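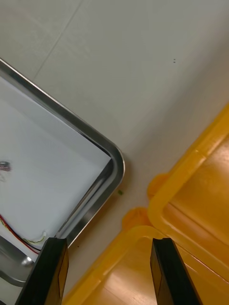 Diary > Indgate > April

Evening, after dinner. My feet hurt and I want to write before I sleep, because tomorrow I will remember it differently.

Today I spent the whole shift at the sorting bench with the machine. I must write down what I think about it, as my brother-in-law asks me on the telephone every week if I will still have work next year. I always answer him with a joke. It would be better to have a true answer.

The work is easy to explain. In the steel tray there is a sheet of white paper, and on the paper we put the small parts and the cut wires that come back from repair. Beside the tray are the yellow bins. One takes what Codier wants back, the other is for scrap. A person picks up a thing, looks at it, and puts it in the correct bin. I have done this for 7 years and I do not think about my hands anymore.

The machine must think about everything. In the morning it was slow but quite good with the solid parts. It came down with the fingers wide open, closed them, went over the bin, opened. I counted on paper, because the supervisor asked me for it. From the first 22 parts it placed all except two, and these two it only pushed a little to the side. I was more impressed than I wanted to be.

Then came the wires. A thin wire does not lie the same way two times. A red one lies almost straight, and a yellow-green one makes a loop and has a curl at the end, and for me both of them are simply "wire." I take them with two fingers without looking. For the machine each one is a new problem. It closed beside the wire, or it took the paper together with the wire, and once it lifted the whole sheet and everything slid to the corner. I laughed, and afterwards I felt a little sorry, as if I had laughed at an apprentice.

The Hermans people say that wires will be solved by summer. They said the same about the shiny parts in winter, and I must be fair, the shiny parts go better now. They want 2,000 good picks without help before they leave it alone at night. Today we did not come near to this. I had to stop it 10 times, mostly for wires.

At the break we talked about the house. The younger colleagues want a machine that folds the washing and empties the dishwasher. I said, first look in your kitchen drawer. There is string, a rubber ring from some jar, a key which opens nothing. My drawer at home is much worse than my tray at work, and at work I put everything on white paper for the machine so that it can see better. Who will put white paper under my forks?

So what do I think? For heavy and equal things, yes, already today, and I am glad, because my shoulder is not young. For small soft things, not yet. I would not say never. I said never about the packing line at Garkance and I was wrong in less than one year.

In the afternoon I had the bench alone while they changed something in the program. It was quiet and I finished the rest of the wires before the coffee was cold. I must admit I was a bit proud.

To do: ask for the softer mat to stand on. Buy washing powder. Call my sister back, she called during the shift.

Recent entries
The new shoes, and the long way home
Packing line at Garkance, what I remember
Rain in the bicycle shed
My English course, lesson with the phone calls
First day with the machine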